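Course handout 2: Phasing a residential planting plan
Revised Jul 13, 2020

Scope. Covers the split of one planting plan across two seasons. Grading and drainage are in handout 1 and are assumed complete.

Site data. The Drarkthorpe lot is used throughout. Planted area is 1359 square feet, on clay loam, with a slope to the rear fence. Existing trees stay. The drip line of each tree is drawn before any bed line.

Season one. Install woody material first: hedge, understory trees, foundation shrubs. Bed edges are cut at the same time – moving them later damages feeder roots. Leave perennial areas under shredded bark. Do not fill gaps with annuals unless the client has agreed to pay for them.

Season two. Walk the site in February and mark losses on the plan. Perennials and groundcover go in once the soil can be worked. Spacing follows mature spread, measured center to center.

Budget. The plant list may run up to 400 plants. Woody stock is priced in season one, the remainder in season two. Carry replacements as a separate line.

For next session: redraw the Filali plan as two sheets, same scale, same north arrow. 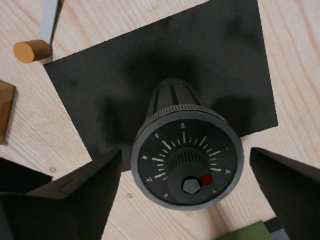
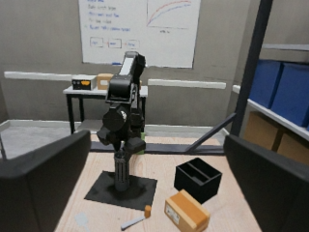
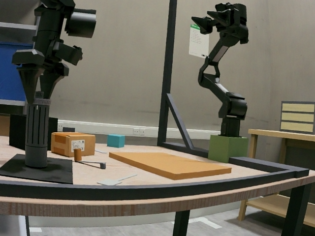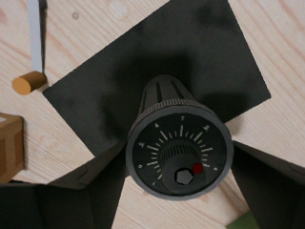

Anahera Faulkner asked whether the hedge could wait until season two if the client wants color first. She added that on her own plan the perennials would then have to be lifted along the whole hedge line.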